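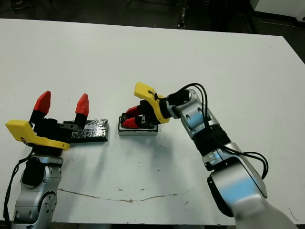
Ticket 782: Two-arm cell, bench side. Right gripper closes, job stalls, people get paged

Site: Clakley, returns and repack
Opened by: Ecaterina Iordache, bench lead
Assigned to: Zamfira Munteanu, automation support
Opened: May 8, 2024
Priority: Medium (changed from High, changed from Low, changed from "Whatever gets someone down here")
Status: Closed, with one item carried over

What is happening

The right arm goes down to the small white block, shuts its red fingertips and stays there. The left arm waits with its gripper open near the black wrapped block, like a man holding a door for someone still in the parking lot. After 15 seconds the cell gives up, the screen says GRIP STATE UNCONFIRMED, and the pager on my belt goes off.

The pager is the part I would like on the record. Before April I repacked returns with my own hands, which never once paged me. Now I am the bench lead, with a title and a belt clip, and I am called over to tell a machine that yes, it has hold of something.

What I have tried

Pressing Resume. It works, then it stalls again on the next cycle or the one after.

Restarting the cell. Same result, with a coffee break in the middle.

Asking the night shift. They press Resume too. They thought it was part of the job.

What I would like

Either fix it or put pressing Resume in the job description, and pay it accordingly.

E. Iordache

Reply 1, Z. Munteanu

Thanks, Ecaterina. Clearest ticket I have had from Clakley, and I include the ones I wrote myself.

GRIP STATE UNCONFIRMED means the controller told the fingers to close and didn't like the width it got back. It has an expected number for each part. If the reading falls outside the band, it asks for a person. It does this instead of dropping your parts on the floor, so please leave the check switched on. I know there is a menu for it. I know the night shift knows there is a menu for it.

Please do the following at the next stall, before pressing Resume:

1. Write down the width shown on the grip page.
2. Write down which part the screen thinks it is handling.
3. Stop the cell and lock it out the usual way. Then look at the right fingertips for play where they meet the black finger bodies.
4. Wipe the tabletop. There are dark specks all over the stretch between the arms, and I would like to rule them out.

Leave the long brownish line toward the front alone for now. I can't tell whether it is a crack or a scuff. If you can catch a fingernail in it, tell me.

Reply 2, E. Iordache

Width on the grip page: 12 mm. Part on the screen: "Mevis block, black."

I would like to point out that the right arm was on the white one.

Fingertips are tight. Table is wiped. It took me less time than filling in the cleaning form, which now has a box for "cleaned by human or system" and no third choice for "human, obviously."

Fingernail: doesn't catch. Scuff. It has probably been there longer than I have.

Reply 3, Z. Munteanu

There we go. The cell has the two parts swapped. It reaches for the white block, because that is where the arm was taught to go, and then checks the width against the black one. The fingers are fine. The paperwork inside the machine is wrong.

Who last edited the parts list?

Reply 4, E. Iordache

According to the change log, I did. Nine in the morning, the day of the half-hour training. The trainer from Briser had me rename the parts "so the team feels ownership of the cell." I felt a lot of ownership. I see now that I also renamed them the wrong way around.

In my defense, the list came up as Part A and Part B, and the handout called them First Item and Second Item. Stevens on packing did the same session and gave his parts the names of his dogs. His cell has had no faults at all, so draw your own conclusions.

Reply 5, Z. Munteanu

I would have made the same mistake, and at another site I did. The rename screen moves the label and the expected width together, but the pick position stays where it was taught. That belongs in the handout and it isn't there. I have sent a note to Briser.

Fix, to be done with the cell in Setup mode:

1. Open Parts and pick Restore Pairing. Don't use Rename. We have been hurt by Rename before.
2. Check that the white block's entry points to the right arm's pick position.
3. Run the grip test on the right arm at slow speed, all people outside the line.
4. If the width comes back inside the band, save and return to Auto.

While you are locked out, have a look at the black cables looping over the right arm too. They have a fair amount of slack near the big silver housing. It has nothing to do with this fault, but I don't want them rubbing. No retying yourself, please. A note to me is enough.

Reply 6, E. Iordache

Done. Restore Pairing took one click and asked me "Are you sure?" twice, which is more than Rename ever did.

Ran the whole shift without a page. I kept touching the pager to see if it was on. It was on. I packed returns at the next bench for most of the afternoon and got through the pile that had been waiting for me since I was promoted away from it.

Cables: no rubbing that I can find, but they move around more than I would like when the arm comes back up. Over to you.

One more thing, and I don't know which box it goes in. The daily report lists all my Resume presses as "operator interventions," and my manager has asked what I was intervening in. Can the report show the reason next to the count? Otherwise it looks like I spent the month interrupting it.

Reply 7, Z. Munteanu

Yes, it can. I have turned on fault reasons in the daily report for Clakley and added a comment to the old entries, so they now read "wrong part pairing, operator recovered." I copied your manager.

Night shift has been told that Resume is for recovering from a fault and that a second stall in the same shift gets a ticket. They asked if they could keep the pager anyway. I said that was between them and you.

Resolution: part pairing restored. No hardware replaced.

Carried over: cable slack, right arm, to be dressed at the next service visit. Owner: Munteanu.

Closing note, E. Iordache

Agreed, close it. They can have the pager.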